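Switching to fresh egg noodles for a month

I make noodles for dinner at least twice a week, and until this winter they came out of a packet. In March I decided to make all of them by hand for four weeks and keep notes. I had made egg noodles before, maybe once a year, and they were always a bit thick and a bit gummy. I wanted to find out what I was doing wrong.

The dough I started with was the one my aunt used: flour, eggs, salt, nothing else. One large egg to a heaped cup of flour. She never weighed anything, and her eggs came from her own hens and were all different sizes, so the recipe as she gave it is not much use to anyone. I weighed everything from the first batch on. After a few tries I settled on 4 eggs and 13 ounces of all-purpose flour, with a teaspoon of salt. That feeds the two of us for two dinners.

Flour made less difference than I expected. I bought a bag of Pruminard, which is milled finer than the store brand and costs almost twice as much. The dough was smoother and easier to roll, but once the noodles were cooked and had butter on them I couldn't pick them out from the cheap ones. My husband couldn't either. I used up the bag and went back to the store brand.

Resting made a large difference. My old notes said to rest the dough for ten minutes, and I usually skipped even that. With ten minutes it springs back every time you roll it, you get tired, and you stop while it is still too thick. I tried longer and longer rests and stopped at 40 minutes, wrapped, on the counter. After that it rolls out thin without a fight. I think this was most of my problem all along.

I don't own a pasta machine. Charmaine Mofokeng from work lent me hers for the second week, a heavy old Mansour with a clamp that did not fit my counter. I ended up clamping it to a cutting board and holding the board down with my hip. It makes a very even sheet. It also takes a long time to clean, because you can't put water on it, and the dried bits have to be brushed out of the rollers. I gave it back on Monday and got out the rolling pin again.

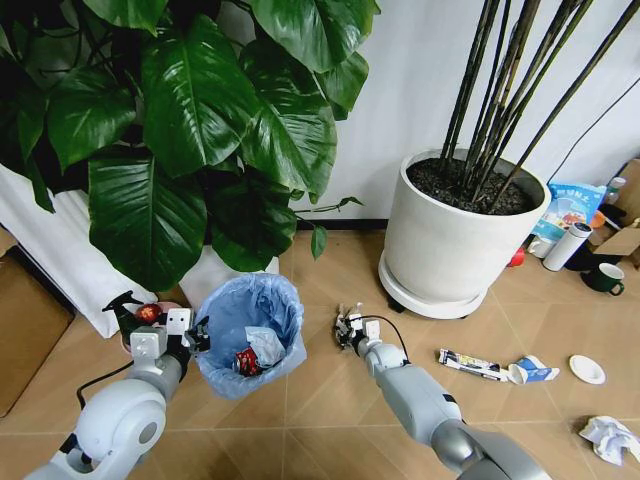 The plant corner at our place.

Drying took some working out. The first batch I cut and piled on a plate, and by the time the water boiled it was one lump. The second I hung over the backs of chairs, where it dried unevenly and the ends snapped off. Now I dust the sheet with flour, let it sit flat on a dish towel until it feels like soft leather, then fold it up loosely and cut across with a big knife. The strips get shaken out on a tray with a little more flour. They can stay there for an hour or two.

If I want to keep them longer I freeze them on the tray and then bag them. Frozen noodles go straight into the boiling water. Don't thaw them first, they stick. I also tried drying one batch completely and storing it in a jar, but I wasn't sure it was dry all the way through, and with raw egg in it I didn't want to guess. I threw that one out.

Cooking is quick. Thin ones take two minutes, wide ones closer to three. I use my biggest pot, the Hakport one with the loose handle, and plenty of salt. The water gets cloudy from the loose flour, so knock off what you can before they go in. I had been cooking mine for five or six minutes, going by the packet kind, and that explains the rest of the gumminess.

What we ate with them, for anyone who wants ideas: butter and black pepper, several times. Chicken soup. Cabbage and onions fried until brown, with caraway. A beef stew that needed one more hour than I gave it. Cottage cheese and bacon, which I grew up on and my husband still won't touch. The Miltlow store had mushrooms marked down one week, so we had those with sour cream.

I won't keep it up for every noodle dinner. On a work night the packet is still faster, and the dough leaves flour on everything. I'll make a double batch on weekends and freeze half. Next I want to try it with only yolks, once I've figured out what to do with that many whites.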